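Packing Away the Soft Things – Wirbridge Gallery

May is when the bedding and cushions get sorted at Wirbridge, before the upstairs storage closet is repainted. Marilou Javier keeps this page. Click any picture for the larger size. Older galleries are listed under Setineck and Lumanlan.

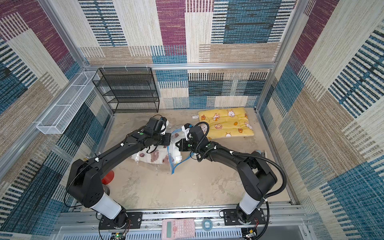 Bear-print cloth in a clear storage bag with a blue zip seal. The rabbit and carrot cushion is at the back.

The bags have a white valve cap, and the air comes out through that. Cloth goes in folded flat, with the corners tucked under. We leave a hand's width free below the zipper – a full bag is hard to close. Cushions get a bag to themselves.

Bags go on the closet shelves with the valve facing up. Please write the contents on masking tape and not on the plastic.

This gallery has had over 1565 views. To send in a picture of your own, leave it at the Vondevstead desk by Thursday noon.

Next gallery: Curtains and Table Linen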